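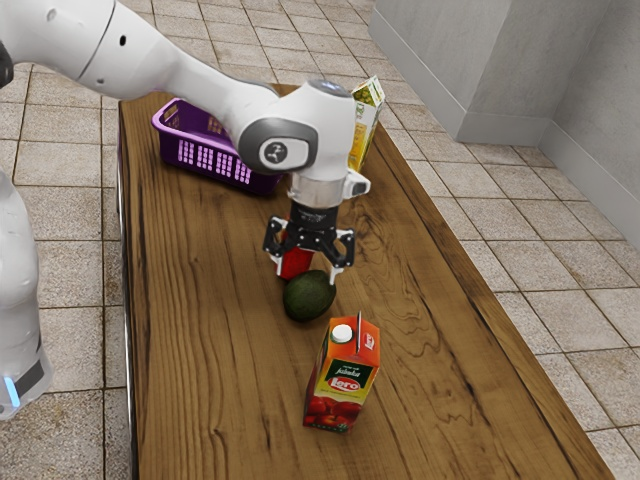 4.2 Gripper comparison in simulation

We ran the gripper comparison in simulation first, so that both designs could be tested with identical object poses and the same controller settings. Each trial began with the arm above the table and the fingers open, and ended when the target had been lifted clear or the time limit was reached. Figure 3 gives the view used for the clutter condition, with the two-fingered gripper pointing straight down and the avocado close beneath it. The red object directly behind the avocado matters in this layout, as a finger that opens too wide on the approach can knock it before the target is touched. The purple basket stayed near the far corner and was treated as an obstacle only.

Figure 3. Clutter condition in the Clomham simulator, two-fingered gripper, with the avocado as target.

The two grippers were the Jusel, a parallel design with linked fingers, and the Nepia, which has the same rated stroke but softer pads and a slower close. We fitted each to the same simulated arm and kept the flange offset fixed. Grasp poses came from the Claltov planner in both cases. It was not retuned for the Nepia, and a reader who works with soft pads may feel this was unfair to it – we return to the point in Section 5.

Each gripper was given 2,000 trials, split evenly between the clutter condition and a bare table with the target alone. Object positions were drawn from the same list of seeds. A trial was counted as a failure if the target slipped during the lift, if any other object was tipped over, or if the planner gave no usable pose.

The Jusel failed 193 trials and the Nepia 507. Most of the gap came from the clutter condition. With the softer pads the fingers took up more room beside the target, and the planner often picked an approach that left too little clearance behind it. On the bare table the two were much closer, and for rounded targets we could not separate them with any confidence.

Cartons behaved differently. Both grippers held them well when the fingers closed across the narrow sides, but a grasp near the top seam tended to rotate as the arm lifted. Raising the friction value hid this without fixing it, so we left friction at the default and lowered the grasp height by 6 mm for all carton trials. The change was made before the counts given here were collected.

Contact between the pads and curved surfaces remains the weakest part of the model. The simulator treats each pad as a flat patch with a fixed stiffness – good enough for ranking poses, less so for predicting slip on the Nepia.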